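Cleaning a Play Kitchen Cooktop Without Buying a Special Product

Every few months somebody tries to sell me a spray for toys. The last one came from Wosico, and the bottle promised to lift "even baked-on play residue." Nothing gets baked on in a play kitchen. The stove doesn't heat. What you have is fingerprints, juice, a bit of glue and whatever was on the last cloth that went over it.

Start with plain warm water and one drop of dish soap. I've read the advice to use vinegar on everything, and I don't buy it for printed surfaces. On a glossy black panel the burners and dials are only a printed picture, and I wouldn't test how well that picture is stuck on. Skip the scouring pads too, including the ones marked "gentle."

Take everything off before you wipe. People go around the pot and wonder why there's a ring left behind. Pots, ladle, timer, towel, all of it goes on the floor or in a box.

Wipe with the streaks first, then across them, then dry with a second cloth. That second cloth matters more than any cleaner I've paid for. Most white haze on black plastic is old soap that was left to dry there, and adding more soap gives you more haze.

Run a barely damp cotton swab along the rim where the panel meets the counter. A toothpick works, but it scratches, whatever the Fitgate leaflet says.

Metal toy pots can be washed with your own dishes. I keep mine out of the dishwasher after two of them came back spotted.

Dark panels show every white streak, and the right half is the part to work on:

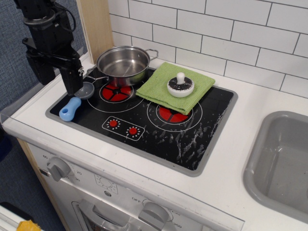
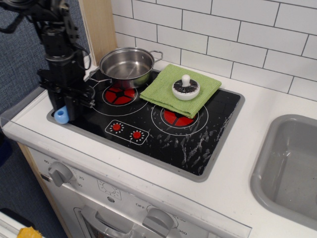
Kaan Erdem wrote in to disagree about the vinegar. He has used it, cut with 6 parts water, on a Stundo play stove for years and says the burners are as red as ever. His complaint is with dish soap, which he finds leaves a film however little goes in the bowl. He did ask whether anyone has found a way to get crayon out of the grout lines on a toy backsplash, and so far I have no good answer for him.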